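Renting at Rondonuwu Studios: FAQ

How big are the units?
The standard unit is 700 square feet. Gray work surfaces come with the room and show some wear.

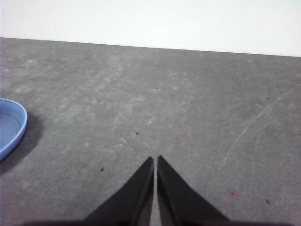
When can I get in?
Any time after 6 a.m. with your key card.

Can I hang things or plug in on the wall?
Yes to both. Walls are white, so patch and repaint before you leave.

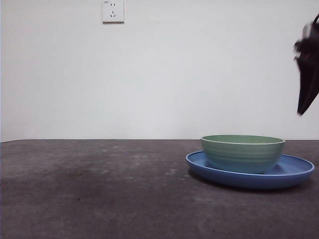 Who do I call about a lost key card?
Līga Stankevičius in unit 3. A new card takes one day.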